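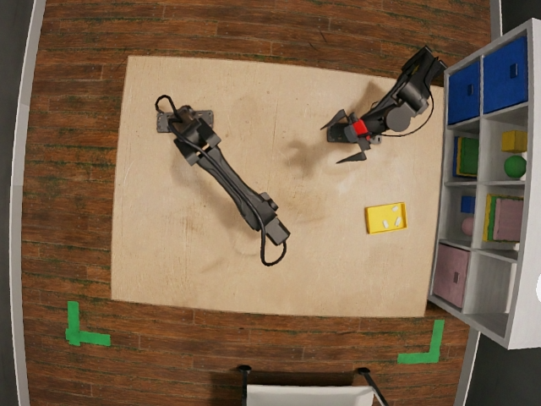
Umholm's old timber hall to reopen in April with a floor worth walking on

Umholm, 2024-02-12

Anyone who has ever danced, voted, sat an exam or waited out a rainstorm in the Jirkent hall will remember the floor. It creaked by the coat hooks, it dipped near the kitchen door, and in the winter months a draft came up between the planks that could find its way through two pairs of socks. After a good many years of putting up with it, the town has closed the building and is having the whole thing taken up, board by board, and laid again.

The work has gone to Vasić, a family flooring firm from the far side of the valley, and it began just after the new year. The crew had expected to replace nearly everything. Once the first rows were lifted, though, most of the old planks proved sound underneath, and a fair number are now being sanded and put back where they came from (each one has a chalk mark on its underside, so that it goes home to the right spot).

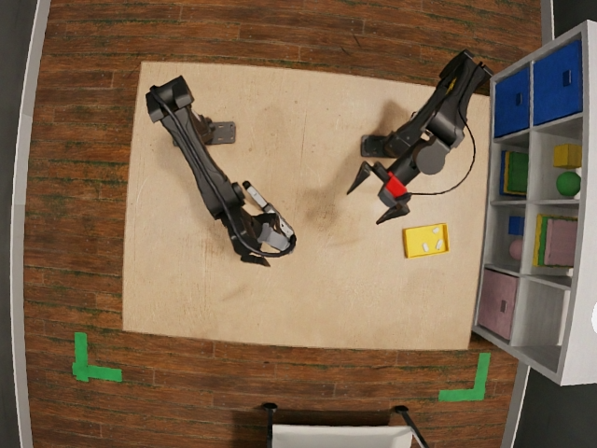 Drafts, dips and one very old coin

The dip by the kitchen had a simple enough cause. A leaking pipe, mended long ago, had softened two of the joists, and the floor had been sagging gently over them ever since. Both have been cut out and replaced, and the space below has been packed with wool insulation, which should make the evening choir a good deal more comfortable when it returns from its temporary home in the school dining room.

As you might expect of a building that has seen so many suppers and jumble sales, plenty had slipped down through the gaps. The crew has filled a biscuit tin with buttons, hairpins, raffle tickets, a child's silver thimble and a coin so worn that the date can no longer be made out. The tin will go on show in the entrance when the doors open, and if the thimble belonged to somebody in your family, the town office would dearly love to hear from you.

The bill is being met from the town's repair fund, with a welcome top-up from last summer's Dramero fair, where cake sales and the duck race between them brought in 700 toward the new varnish. It will be a matte finish this time, after many complaints that the last one was slippery for the dancers and showed every footprint.

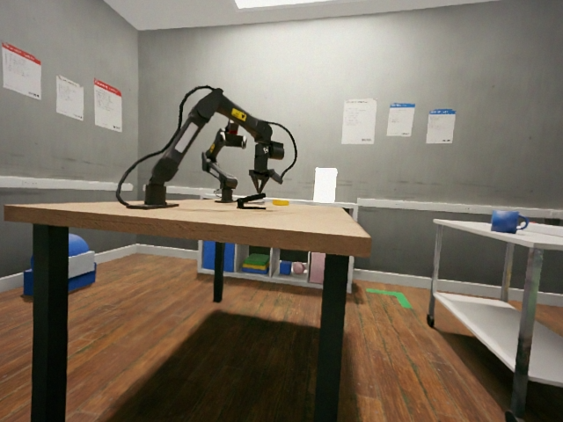 When the doors open

The hall is due to reopen in April with an afternoon of tea and music, starting at 2 and going on until 6. There will be room for up to seven stalls along the back wall, and groups that would like one can put their name down at the town office. Regular bookings start again the following week, with the toddler mornings first and the choir soon after.

Soft shoes, please, for the first month, while the varnish hardens.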